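Brandholm Hand-Held Gripper – Maintenance Record and Data Card

Scope
This card accompanies the recordings made with the Brandholm gripper at the Astgate workshop. It sets out how the tool is looked after and how its condition is recorded. Enquiries go to Napaporn Khamphan.

Contents
Recordings: 471
Recordings with a completed wear note: 277
Service interval: 17 hours of use

Routine care
The finger pads are inspected before each session with the jaws open. Pad blocks are held by two screws each, which are tightened by hand only. Brass bushings at the linkage pivots are wiped with a dry cloth; oil is not to be used, as it travels to the pads.

Pad tape
Tape that lifts, creases or peels from the inner face of a pad must be recorded under the code Padine-4 before it is removed.
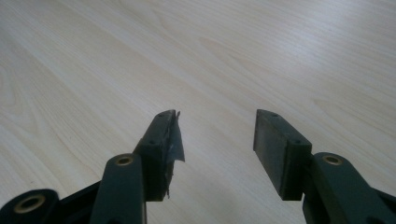 Replacement tape is cut to the length of the block and pressed down from the lower end. Both pads should be brought to the same state – taped or bare – before recording resumes. Old adhesive is cleaned off with a plastic scraper.

Known gaps
Wear notes from the Mac Giolla sessions in September do not distinguish left from right.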